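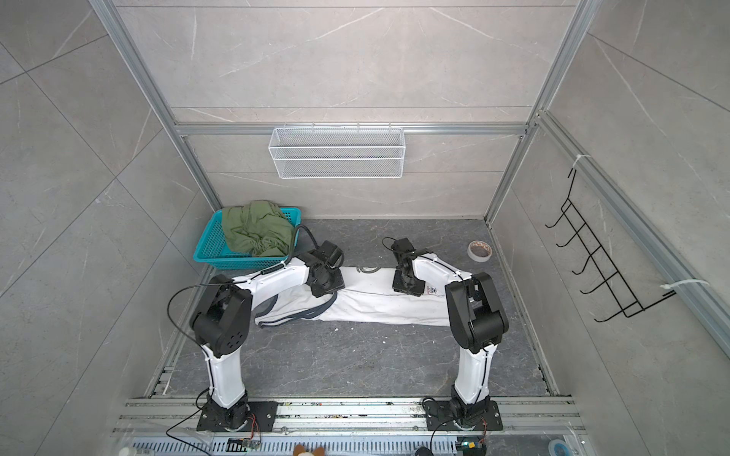

*Prenda blanca con ribete gris oscuro, extendida.*

**Incidencia 54 — Lavadora Eltton, la ropa sale empapada**
Estado: resuelta
Abierta: 15 de diciembre

Funcionaba de maravilla desde junio y ahora el programa de algodón termina sin centrifugar. El tambor gira despacio, se para, lo intenta otra vez y al final aparece el código 17. Con toallas pasa siempre. Con camisetas, a veces.

Ya probado:

- Limpiar el filtro (salió un botón y bastante pelusa).
- Nivelar las patas con un nivel de burbuja.
- Desenchufar la máquina y esperar.
- Lavar con media carga: mismo código.

El agua del tambor sí se vacía, lo he comprobado con el programa de solo desagüe. ¡Me encantaría entender qué mide exactamente ese código!

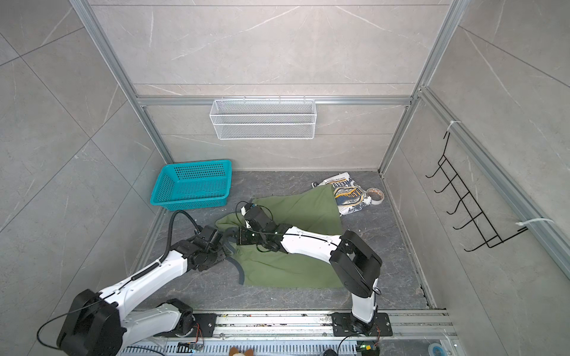
Nellstead Soporte: el 17 salta por desequilibrio de la carga, no por la bomba. Haz un centrifugado con el tambor vacío y dinos si llega a la velocidad máxima. Mira también si hay alguna prenda grande que se enrolle sobre las demás.

Prueba hecha, ¡y llega a tope sin una sola vibración! Después metí tres toallas sueltas y perfecto. Añadí una sudadera con cordón y volvió el código: las toallas habían acabado hechas un nudo alrededor de ella. Repetí con el cordón atado y la sudadera dentro de una bolsa de malla, y centrifugó entero. Qué gusto oírla acelerar así.

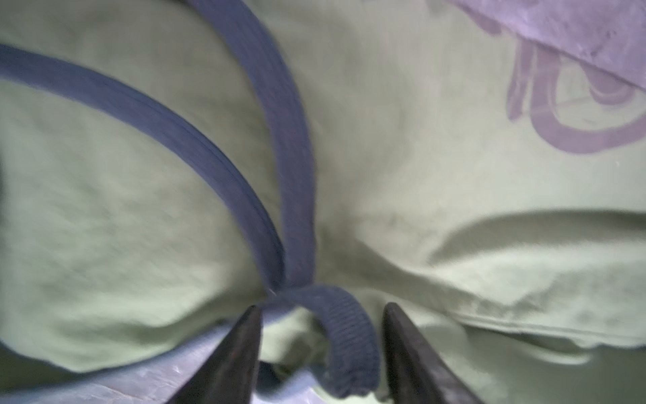 *Tela verde salvia y cordón azul marino.*

Cardoso pregunta si sirve cualquier bolsa, que a su Eltton le ocurre lo mismo con las sábanas bajeras.

La mía es una Tetgate de malla gruesa, con cremallera. Para sábanas no la he usado; yo probaría antes a lavarlas con un par de piezas medianas. Llevo dos coladas completas sin código — cierro la incidencia, y mil gracias por la pista del tambor vacío.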